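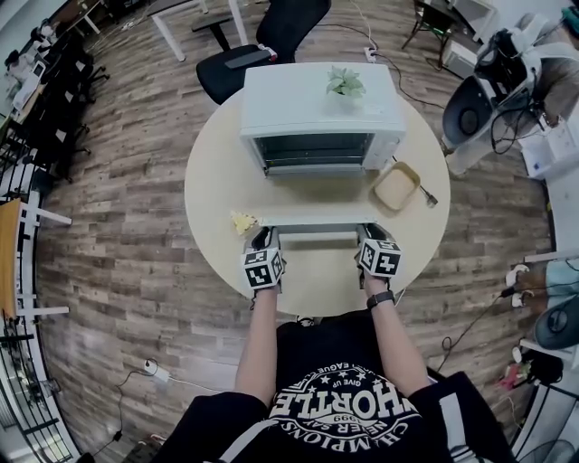 Husow Interactive Stops Work on Triltach, Online Servers Stay Open Until the End of May

May 5, 2023

The studio Husow Interactive has confirmed that it will not continue the development of Triltach, its turn-based strategy game which has been in Early Access for two years. The announcement was published this morning on the community page of the game, together with a short update for the people who bought it.

According to the message, the online servers will be switched off on the last day of May. After that, the single-player campaign and the map editor can still be used, but ranked matches, the weekly challenge and the shared map library will be gone. The game is already removed from sale. Players who own it can still download it from their library.

“We wanted to finish this game, and we tried for a long time to find a way,” writes studio founder Mortimer Strickland in the post. “The number of people who play every day is not enough to pay for the servers and also for the team that makes the new chapters. We looked at the numbers again in the spring and they did not change. I am sorry to everyone who waited for the fourth chapter.”

Triltach was first shown as a small prototype with one map and two factions. It found its audience slowly, mostly thanks to its unusual weather system, in which rivers freeze and open again during a match and the armies have to change their route. On its best weekend, shortly after the second chapter came out, the game had nearly 3,000 players online at the same time. In the last months the number was much lower, and in the evening hours many players complained that they could not find an opponent of their own level.

The fourth chapter, with the title The Salt Road, was planned for last autumn and then moved to this year. Strickland says that the maps for it are mostly ready, but the story scenes are not recorded and the computer opponent cannot play the new faction yet. The team will therefore publish the maps as a free download without the story. They will work in the map editor and in local matches – the new faction will be playable only by humans.

Together with this download, the studio promises one last patch. The list of changes is short:

The campaign will start without a connection to the server.
Local network matches will support up to eight players.
The cosmetic items from the season pass will be unlocked for all owners.
Saved games from the first chapter, which were broken since the winter update, will load again.

The third point has already caused some discussion in the forum, where a few owners of the season pass write that they paid for these items and now everybody gets them for free. Other players answered that the items would otherwise disappear together with the servers. The studio says that anyone who bought the season pass within the last 30 days can ask for the money back through the support form. For older purchases there will be no refund.

What happens with the shared map library is less clear. The players have uploaded more than 900 maps to it, some of them with their own small campaigns and music. Husow cannot keep the library online, but it has asked the authors for permission to put the maps into one archive, which the community could then host by itself. Authors who do not want to be part of it have to write to the studio before the servers close. A group of players who organize the Lachance Cup, the biggest amateur tournament of the game, has offered to take care of the archive and keep it free for everyone.

The tournament itself will take place one more time. The final was planned for June, but the organizers have moved it forward so that it can still be played on the official servers. Registration is open until the middle of the month, and this time there is no entry limit by rank. The matches will be streamed with comments in English and in German.

For the studio, the end of Triltach does not mean the end of the company. The smaller of its two teams has been working for more than a year on Zemska, a puzzle adventure about a mapmaker in a flooded valley, and this project continues without changes. Part of the Triltach team will move over to help with it. Strickland did not say how many people have to leave, only that the studio “could not keep everyone” and that he is in contact with other developers in the region about open positions.

Zemska has no release date yet. It is made for one player only and will not need any servers, and the studio says it will not be sold in Early Access. A first playable demo should come later this year, when the opening chapter is complete. The composer of the Triltach soundtrack has also joined the project, and two of the new pieces can already be heard on the website of the studio.

On the question whether the source code of Triltach could be opened to the community, the answer is no for the moment. The game uses several licensed parts, among them the network code, and the studio is not allowed to publish them. Strickland writes that he would like to release at least the code of the weather system – but he does not want to give a date for it.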